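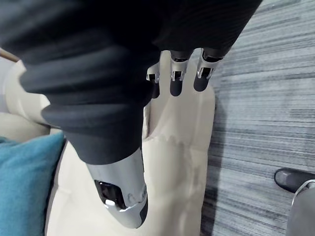 Trikley carvery to reopen with revised menu and timed sittings

The Peng, the carvery and family restaurant on the Jonbridge road at Trikley, will reopen to diners in September 2023 after a refit of its kitchen and serving counter. The site has been shut since April.

The operator, Keltcombe, said the work covered the extraction system, the cold store and the hot counter. The dining room has been redecorated but its layout is unchanged, and the number of covers stays at 39.

The old counter was a single straight run with one carving station at the far end. Diners queued along the side wall and collected vegetables before meat, which slowed the line at busy times and meant plates were often lukewarm by the time they reached the table. The replacement is L-shaped. It has 2 carving stations at the start of the run, with vegetables, gravies and sauces placed after them. Plates are held in heated dispensers set into the counter.

Sugeng Rondonuwu, who takes over as head chef, said the order of service had been the main complaint on comment cards for several years.

"The meat was fine and the potatoes were fine, but people were standing too long with a full plate," he said. "We have moved the slowest part of the job to the front. The rest follows from that."

Three roasts will be offered each day: beef topside, turkey breast and a third joint that alternates between gammon and pork shoulder. Beef will be cooked at a lower oven temperature than before and rested for longer, and the kitchen will put joints in at intervals through the day. Under the previous arrangement all the meat was cooked in the morning and kept warm until evening. 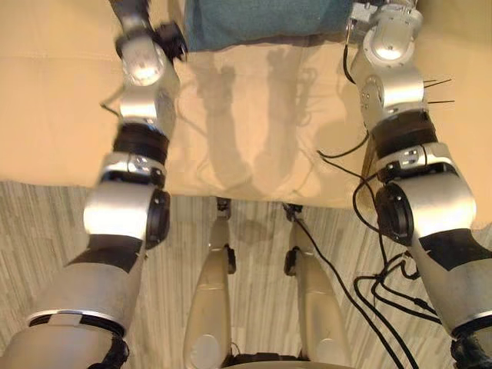

Roast potatoes will be cooked in smaller trays for the same reason. They will be done in rapeseed oil as standard, which makes them suitable for vegetarians and vegans; the beef dripping used before the closure has been dropped. Yorkshire puddings are made on the premises from a batter rested overnight. A gluten-free version can be ordered at the till but takes longer, and diners who need it are asked to mention it when booking.

The meat-free choice has been extended from one dish to three. A nut roast stays on the menu in a changed form, with chestnut in place of cashew, and is joined by a leek and mushroom pie and a baked squash filled with pearl barley. All three are plated in the kitchen and kept apart from the carving stations. Two gravies will be available, one made from meat stock and one from vegetables, each with its own labelled ladle.

Prices have been reset. A standard carvery plate is £10 at lunchtime on weekdays, with a higher price in the evening and at weekends that Keltcombe said would be published on the menu boards before opening. Children's plates are the same size as before. The large plate, which allowed an extra slice of each meat, has been withdrawn. Diners may still go back for vegetables once at no charge.

Weekend lunch will be served in timed sittings for the first time. Each party will be given a table for a fixed period and called to the counter by table number. Of the 39 covers, 32 can be booked in advance and the rest are kept for walk-in customers. Weekday service carries on without sittings, and booking is needed only for larger groups.

Mr Rondonuwu said the sittings were intended to spread demand on the counter and would be looked at again after the first few months.

"If the new counter copes, we may not need them all year," he said. "The winter is the test. I would prefer to start with them and take them away than to bring them in halfway through."

The pudding menu is shorter. Apple crumble, sticky toffee pudding and a fruit trifle remain, and the self-service ice cream machine has been taken out. Custard is made in the kitchen and served in jugs. A cheese plate has been added in the evening only, with a small selection from a dairy near Jonbridge.

Part of the car park behind the building is still being resurfaced - the work was delayed by drainage repairs - and access for the first week will be from the lower entrance. The step-free route into the restaurant is by the side door during this period. Parking spaces for disabled customers have been moved next to it.

Bookings can be made by telephone or at the bar. Vouchers bought before the closure will be accepted at their full value, including those that passed their expiry date while the restaurant was shut. Customers holding a voucher for the withdrawn large plate can use it against a standard plate and a pudding.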